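Revard 접이식 작업 테이블 사용기 (흰색 상판)

작년까지 쓰던 합판 상판 테이블이 휘어서 교체했다. 조건은 세 가지였다. 상판이 무광 흰색일 것, 한 사람이 접어서 옮길 수 있을 것, 다리 높이를 개별로 조절할 수 있을 것. Wutonano 제품과 Revard 제품을 놓고 비교하다가 다리 잠금 방식 때문에 Revard로 정했다. 1월에 받아서 지금까지 썼다. 협찬은 없고 직접 구매했다.

조립
다리 프레임은 조립된 상태로 온다. 사용자가 할 일은 상판 브래킷 체결과 수평 조절뿐이다. 동봉된 육각 렌치는 길이가 짧아 안쪽 볼트에서 손이 프레임에 걸린다. 일반 길이 렌치를 쓰는 편이 낫다. 전체 조립에 18분 걸렸다. 설명서는 영문판만 들어 있고, 브래킷 좌우 구분 그림이 실물과 반대로 인쇄되어 있다. 브래킷 안쪽의 각인을 기준으로 맞추면 된다.

상판
표면은 약하게 거친 질감이 있는 코팅이다. 지문은 거의 남지 않는다. 연필 자국은 젖은 천으로 지워지고 유성 마커는 알코올이 필요하다. 볼펜은 눌린 자국이 남았다. 모서리는 라운드 처리되어 있으나 네 곳 중 한 곳에 사출 자국이 있어 사포로 다듬었다. 상판 중앙의 처짐은 직선자를 대고 확인했다. 빈 상태에서 틈이 없었고, 430 N 하중을 중앙에 올렸을 때 2 mm였다. 하중을 제거하면 원위치로 돌아온다.

반사는 예상보다 적다. 천장등 바로 아래에서도 밝은 얼룩이 생기지 않아 작은 물건의 윤곽을 구분하기 쉽다. 색은 순백보다 약간 따뜻한 쪽이다.
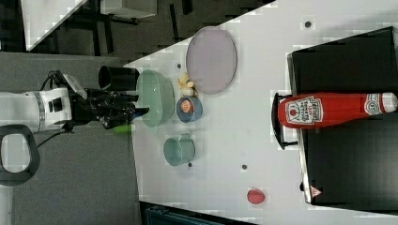
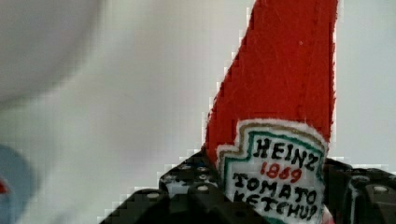
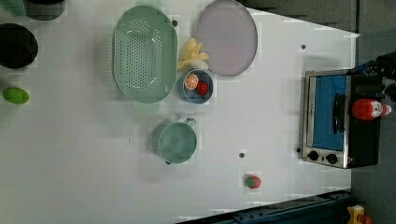 다리와 잠금
잠금은 스프링 핀 방식이다. 핀이 구멍에 들어가면 소리가 분명하게 난다. 반쯤 걸린 상태에서도 테이블이 서 있기 때문에 소리만 믿지 말고 핀 머리가 프레임 면까지 나왔는지 확인해야 한다. 같은 제품을 쓰는 Marcus Achterberg는 핀에 흰색 페인트로 표시선을 그어 두었고, 나도 따라 했다.

높이 조절 발은 나사산이 촘촘해서 미세 조정에 유리하다. 대신 조절량이 크면 오래 돌려야 한다. 잠금 너트가 없어 옮길 때마다 조금씩 풀린다. 가장 불만스러운 부분이다. 별도로 너트를 구해 끼운 뒤에는 풀림이 없었다. 고무 발은 카펫과 타일에서 모두 미끄러지지 않았다.

흔들림은 긴 변 방향으로는 무시할 수준이고 짧은 변 방향으로는 손으로 밀면 느껴진다. 필기나 분해 작업에는 지장이 없으나 바이스를 물려 톱질하기에는 부족하다. Gallagher의 보강대를 대 보았는데 구멍 간격이 맞지 않았다.

접이와 보관
접는 데 공구는 필요 없다. 접은 두께가 얇아 선반 옆 틈에 세워 둘 수 있다. 손잡이가 긴 변 한쪽에만 있고 무게 중심에서 벗어나 있어, 들면 다리 쪽이 아래로 기운다. 경첩 틈에 손가락이 들어갈 수 있는 구조이므로 보호 캡이 있어야 한다고 본다.

부품과 지원
교체용 발은 부품 번호 482로 따로 판다. 주문 메일에는 Latrice Pennington이라는 담당자가 답했고 재고와 나사 규격을 정확히 알려 주었다. 상판만 따로 구입할 수는 없다고 한다.

정리
장점: 상판 평탄도, 낮은 반사, 빠른 설치.
단점: 잠금 너트 없음, 손잡이 위치, 잘못된 설명서 그림.
측정, 분류, 가벼운 조립용으로는 권한다. 횡방향 힘이 걸리는 작업이라면 Aristhorpe의 고정식 작업대 쪽을 먼저 보는 것이 맞다. 가격은 더 높고 접히지 않는다.

2023년 6월 14일 추가: 교체용 발의 나사산은 기존 것과 같다. 따로 구한 너트도 그대로 맞는다.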